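4.2 Workspace and wrist camera

The arm was built at Wikmont, a shared workshop, and is clamped at one side of a white tabletop. We kept the tableware we already had instead of buying a matched set, so the objects differ in size, finish and stiffness. Each run begins with the arm in its home pose. The operator then guides it by hand through the task while the Dendo logger stores joint positions and camera frames together.

The camera sits at the wrist and looks out past the two gripper fingers. An earlier mount, printed in June, placed it further back on the forearm, and the fingers hid the object during the last part of the approach. The Brusteo bracket we use now moves the lens forward. Both fingertips stay in view from the start of the approach, along with the table between them (Figure 2).

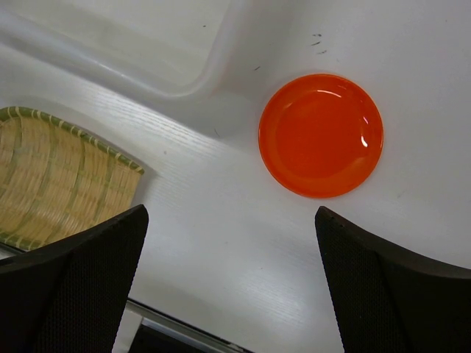

Figure 2. Wrist camera view with an orange-red plate, a white plastic tray and a woven bamboo basket on the table.

Glossy objects gave us the most trouble. Under the workshop lights a bright arc forms on the rim of a shiny plate, and our first edge detector often took that arc for the rim itself. Lowering the exposure helped with the plate but lost the shading inside the tray, which we need in order to find its walls. We settled on a fixed exposure and trained the detector on frames from all the objects together. The final training set holds 1807 frames.

Grasp points are chosen on the rim. For the plate, one finger goes over the rim and the other stays outside it, and the wrist tilts before the fingers close. The basket can be held the same way, although its weave flexes and the closing force has to be lower. We set the force by hand for each object and did not try to learn it.

Calibration between camera and gripper follows the Achterberg routine with 13 poses. We repeated it whenever the bracket was removed. The values used in Section 5 come from the calibration of September 21, 2024.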